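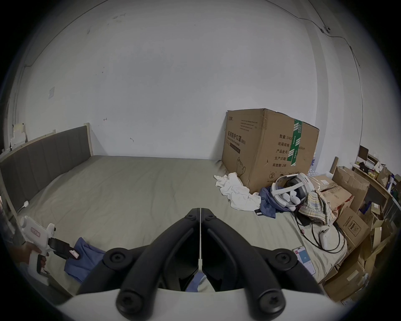
Nenska 床笠的标签上印着“300支密”,这个数字我们查过,大体站得住,所以才上架。站得住的意思很有限:经纱纬纱加在一起数,没有把一根合股线拆成几根来算。至于它能不能像宣传册写的那样“唤醒您沉睡的肌肤”,我们没有见过任何证据,也不打算替厂家说这句话。颜色方面,灰绿色的床笠配深灰色竖条绗缝的软包床头,再露一道浅色木边,确实比较耐看,这是个人口味,信不信由您。想买白色的请直接往下翻,白色便宜一些,布是同一种布。

Nenska 全棉床笠(缎纹款)
经销:Simton 家居用品
品类:床上用品 / 床笠、床单
库存状态:灰绿、白色有货;米色等下一批,厂家说五月,我们对这个日期持保留态度

产品概要

面料:全棉,缎纹组织
支密:300
包边:四周通长松紧带
角位标识:床尾两角内侧缝有短布标
包装:单件布袋装,不含枕套
质保:2年(范围见下文,请一定看完)
可选规格:9种

关于支密

床品这一行最爱讲支密,而且数字越讲越大。去年有供应商送来一套样品,包装上写的是1074。我们把布放到放大镜底下数,怎么数都数不出来。打电话去问,对方解释说他们用的是多股纱,每一股都要单独算,另外“后整理也会提升等效密度”。后面这句我们请他写成书面材料,至今没有收到。

道理并不复杂。单位面积里能塞进多少根纱,受纱线粗细限制,纱再细也有个头。数字要再往上走,要么换算法,要么把几根细纱捻在一起,当成几根来报。后一种布通常偏厚偏沉,夏天睡着闷,拿在手里倒是很有分量,容易让人觉得钱花得值。

Nenska 报300,用的是单股纱。数字不漂亮,摆在货架上容易输给旁边那一包。我们宁可让它输。您如果在别处看到同样价位、支密翻了几番的床笠,建议先问一句:单股还是多股?店员答不上来也很正常,这个问题写在合同里的时候都不多。

关于手感

缎纹的浮线长,刚拆封时滑,有一点光泽。这是组织结构带来的,跟“丝光护理”“水感科技”之类的词没有多大关系。浮线长也有代价:容易勾丝。家里有猫的,或者习惯穿带金属扣的裤子坐在床边的,请考虑平纹款,平纹粗一点,但是经得起折腾。

第一次洗之前的手感不能作数。出厂时布上有柔软剂,洗过几回就没了。店里摆的那块样布我们故意洗过很多次,边角有些起毛,颜色也比新的浅。有客人抱怨样品太旧,我们还是不换。您带回家的那一件,过一阵子就是这个样子,不如先看清楚。

关于“抗菌”“凉感”“助眠”

本款没有这三项功能。

厂家其实提供带这几项标注的版本,价格高一截。采购 Eftychia Psarras 向他们要过检测报告,收到的那份报告测的是另一种面料,送检单位也是另一家公司。她退回去重要,第二次来的文件是一张宣传页。于是我们只订了普通版本。“助眠”这一项尤其可疑,睡得好不好跟枕头、噪音、晚饭吃了什么都有关系,很难想象一块床单能把这些都盖过去。

凉感布我们另外试过一些,手刚按上去是凉的,躺一会儿就被体温捂热了,和普通棉布分不太出来。也许有做得好的,目前没遇到。

尺寸与床垫厚度

床笠退货,绝大多数退在尺寸上,所以这一段写得啰嗦些。

床笠的长宽对应床垫的长宽,不对应床架。有软包床头、木边框的床,外沿往往比床垫大出一圈,拿卷尺量床架,买回来就是松的。请把卷尺放在床垫上量,从边到边,不要压着垫子量。

高度更容易出错。厂家标的“适用厚度”是个上限,标到多少,意思是绷到极限能套进多厚的垫子,松紧带已经拉满了,翻个身就可能从角上弹出来。选的时候请留出余量。床垫上面再加一层薄垫的,要把薄垫一起算进去。很多人忘了这一层。

9种规格里,我们常备的是双人和大双人,其余要调货。加厚款只有白色。异形床、圆床、两张单人垫拼在一起的床都不适用,拼床用一张大床笠,中间那道缝会把布往下扯,时间长了受力的地方先破。

缩水是有的。全棉布不缩水,这种话听听就好。厂家裁剪时放了缩水量,所以新的会略松,洗过之后才合身。如果新的套上去就刚刚好,那多半是买小了。

松紧带

床笠坏,很少坏在布上,多半是松紧带先老化。本款四周都有松紧带,同类产品里有些只在四个角各缝一小段,包装照片拍出来没有区别,翻过来一看就知道。通长的更服帖,也更费工。

不过通长也有毛病。松紧带一旦失去弹力,整圈都要换,裁缝铺不太愿意接这种活。Liapis 的床笠在边里留了穿带口,可以自己抽换,这一点比 Nenska 聪明,我们承认。可惜 Liapis 的布我们不满意,洗后接缝处歪得厉害。哪天两家能合到一起就好了,估计等不到。

洗护

深色、灰绿色的第一次请单独洗。会掉一点浮色,厂家说不会,我们试过,水是有颜色的。

水温不要高。高温伤松紧带,烘干机更伤。标签上印着可以低温烘干,理论上没错,可是家用烘干机的“低温”各家不一样,能晾还是晾。

不要用柔顺剂。用了之后吸汗变差,布上像蒙着一层东西。缎纹本来就滑,没必要。

床笠在洗衣机里喜欢把别的小件吞进去,袜子、手帕最常见。扣好袋口这种办法对床笠没有用,分开洗省事。

熨烫随意。说明书建议中温熨烫以“恢复缎面光泽”,熨完确实亮一点,铺上去睡一晚就看不出了。

和其他几款比较

Grolus 平纹床笠:布粗,厚实,耐勾,刚开始有些扎。价格低。出租房、孩子房间合适。包装上的“酒店级”三个字没有任何标准可查,请忽略。

Liapis 可换带床笠:结构好,布一般。喜欢自己动手的人可以买。

Nenska 缎纹床笠(本款):手感较好,怕勾,松紧带不可换。

Nenska 针织款:弹性大,床垫尺寸不太规整的可以试试。容易起球,厂家的说法是“轻微”,我们觉得不轻微。

床垫不厚、家里没有宠物、又嫌平纹粗,这三条都符合,本款值得买。差一条,我们会劝您看看 Grolus。

质保说明

厂家承诺2年质保,措辞写得很大方,细读之后剩下的东西不多。保的是接缝开线和松紧带脱落。不保的有:起球、褪色、勾丝、缩水、变形,以及“正常使用造成的磨损”。床笠除了正常使用还能怎么用,我们也问过,没有得到答复。

我们自己补了一条:松紧带在质保期内失去弹力,凭购买小票来店里换新,由 Simton 承担。小票请拍照留底,热敏纸放久了字会褪。

退换

未拆封的可以退。拆封后只要没有洗过、没有铺过过夜,尺寸不合也可以换一次。洗过的不能退,哪怕洗完才发现颜色和预想的不一样。网页上的颜色只能参考,灰绿这个色在暖光灯下偏灰,在窗边偏绿,不同批次还会有出入。两件分开买的,不保证颜色一致。想要配成一样的,请一次买齐。

常被问到的几件事

枕套单卖,颜色与床笠同批染色的才对得上,下单时请备注。

不做定制尺寸。厂家目录里有定制一栏,我们下过一单,做出来的两个角高低不一样,之后就不接了。

“母婴适用”字样在旧包装上出现过,新包装已经去掉。布没有换,是标注依据不足,我们要求去掉的。

本页内容更新于2019年9月23日。厂家宣传册可以在店内翻阅,上面我们认为没有根据的地方用铅笔画了线。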